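Ergonomie des supports d'écriture – Séance 4
Le tableau blanc : ce qu'on en attend, ce qu'il donne
Notes de cours, version du 7 juillet 2024
Rédaction : Raluca Hodoroagă. Relecture : Fergus Gunn.

Rappel de la séance 3. Nous avions laissé de côté la question du petit tableau, celui qu'on tient à la main ou qu'on pose sur une table. Les catalogues le vendent comme une ardoise améliorée. Je demande qu'on lise ces catalogues avec un crayon rouge.

1. L'effaçabilité

L'argument commercial est connu : on écrit, on efface, on recommence. Le fabricant Vitesden annonce 3000 effacements pour son modèle scolaire. Demandez-vous d'abord ce qu'est un effacement. Un trait frais essuyé dans la minute ? Une esquisse restée tout un week-end au soleil ? La notice ne le dit pas, et je n'ai pas trouvé de protocole. Dans l'essai de Kamol Chaimongkol (polycopié distribué en séance 2), les traits laissés en place une nuit partaient mal dès le 436e passage sur l'un des échantillons. Un seul échantillon, d'un seul lot : ne généralisez pas non plus dans l'autre sens.

À retenir pour le contrôle : durée de séjour de l'encre, type de feutre, type de chiffon, pression. Si l'un de ces renseignements manque, le chiffre ne vaut pas grand-chose.

2. La surface

Trois familles, vues en TP : mélaminé, acier laqué, acier émaillé. Le mélaminé est le moins cher et se ternit vite. L'émaillé tient, mais il pèse. Pour un tableau destiné à passer de main en main, le poids devient gênant bien avant que la surface soit usée, et beaucoup d'écoles achètent donc du mélaminé en sachant très bien qu'elles le remplaceront. La référence Intarasuk 2605 prétend échapper à ce choix. Je n'en ai manipulé qu'une, neuve, pendant une demi-heure. Je réserve mon avis.

Attention au mot « magnétique ». Il ne dit rien de la qualité d'écriture.

3. Le bord

Partie souvent négligée, y compris dans l'ouvrage de Yaowalak Phetsri, par ailleurs recommandable. Un bord a trois fonctions possibles : protéger la tranche, offrir une prise, délimiter la zone d'écriture. Les coins arrondis relèvent de la première et un peu du confort. La couleur relève de la troisième, avec un bénéfice que personne dans la littérature ne me semble avoir mesuré sérieusement. On lit qu'un liseré coloré « structure l'attention ». Peut-être. J'aimerais voir les données.

4. Le trait et la lisibilité

Un feutre usé donne un gris que l'auteur du dessin voit très bien, puisqu'il sait ce qu'il a dessiné. Le lecteur, lui, devine. Chaiwat Yimyam propose de toujours faire relire un croquis par quelqu'un qui n'était pas présent. La méthode est fruste mais je n'en connais pas de meilleure pour un budget nul.

Le croquis de mobilier est un bon exercice pour cette question. Une table se reconnaît à peu de chose : un plateau, des pieds. Une chaise est plus difficile, surtout petite, et elle se confond facilement avec un cadre ou un bout d'échelle.

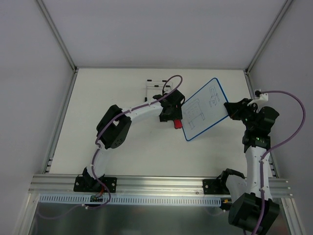
La lisibilité d'un croquis dépend de trois variables que l'on sépare mal en pratique : la force du trait, la taille du dessin, l'inclinaison du support. Les manuels les traitent une par une, comme si elles se présentaient poliment à tour de rôle. Avec un tableau à bord bleu tenu penché et des lignes noires assez pâles, on les a toutes ensemble. La table, en bas à gauche, se lit grâce à ses pieds ; le dessin plus petit, en haut à droite, évoque une chaise, et je n'irais pas plus loin. Faut-il accuser le feutre ou l'échelle ? Une vue unique ne permet pas de trancher, et je retirerai des points à qui tranchera.

5. Exercice pour la séance 5

Dessinez une table et une chaise sur un petit tableau, au feutre noir, à deux tailles différentes. Faites lire le résultat à plat, puis incliné, par une personne extérieure au groupe. Notez ses mots exacts, hésitations comprises. Compte rendu de 500 mots maximum, sans l'adjectif « intuitif ».

Les feutres Pilside du placard conviennent. Rebouchez-les.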